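Flevero Opens Parts and Repair Counter for Home Sewing Machines

For immediate release, January

Flevero, the sewing machine parts supplier, has opened a mail-in repair counter for home sewing machines and sergers. The new service, called Skotolik, takes in machines from any customer in the country and covers most mechanical models, including many that are no longer sold.

Customers start by filling out a short form with the make and model of the machine and a few words on what is wrong with it. Flevero sends back a prepaid label and a padded shipping box. A technician looks at the machine when it comes in, writes up an estimate, and waits for the customer to approve the work. If the customer turns down the estimate, the machine is returned and the only charge is a $19 inspection fee. The fee is taken off the bill if the repair goes ahead.

The company has sold parts by mail for 11 years. Its catalog now lists 2,379 parts, from bobbin cases and feed dogs to drive belts, foot pedals and light bulbs. Until now customers had to fit the parts themselves or find a local shop willing to do it.

"We get the same call every day," said Branislav Rusnák, who founded the company and still runs it. "Somebody has bought the right belt from us and has the cover off the machine, and now they can't get the belt on. We talk them through it when we can. Some jobs are hard to do over the phone, and timing is one of them. Now they can put the machine in a box and we'll do it."

The counter offers three levels of work. A basic service includes cleaning, oiling, a new needle, and a check of the thread tension. A full service adds removal of the lower covers, adjustment of the hook timing, and a new belt if one is needed. Motor, wiring and pedal repairs are priced separately. Every machine is test sewn on cotton, denim and a knit fabric before it is packed, and the stitched samples go back to the customer with the machine.

Work done at the counter carries a warranty of 5 months on labor. Parts are covered by the same terms as parts ordered from the catalog.

The service does not take industrial machines, embroidery machines with more than one needle, or machines with cracked castings. Computerized models are accepted for mechanical work only. Owners who are unsure whether their machine qualifies can send the model number before filling out the form. The model number is usually on a plate on the back or underneath the bed.

Flevero has also added a line of refurbished machines under the Šťastný name. These are older all-metal models that the company buys, rebuilds and sells with a printed manual and a set of presser feet. The first model in the line, the Gosau, is a straight-stitch and zigzag machine with a carrying case. It is meant for people who sew clothes and curtains at home and do not need a large choice of stitches.

"A lot of these machines were built well and then sat in a closet," Rusnák said. "The grease turns hard and the handwheel won't move, so people think the machine is finished. Most of the time it needs cleaning and a belt."

Customers are asked to remove the needle, the presser foot and any thread before shipping a machine, and to include the foot pedal and power cord. Extra attachments should stay at home unless they are part of the problem.
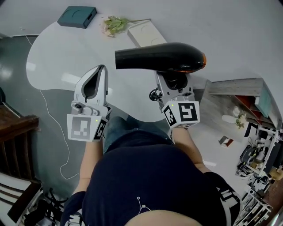

Repair forms and the current parts catalog are available on the Flevero website. Phone support for customers doing their own repairs continues as before, at no charge, and catalog orders will ship on the usual schedule.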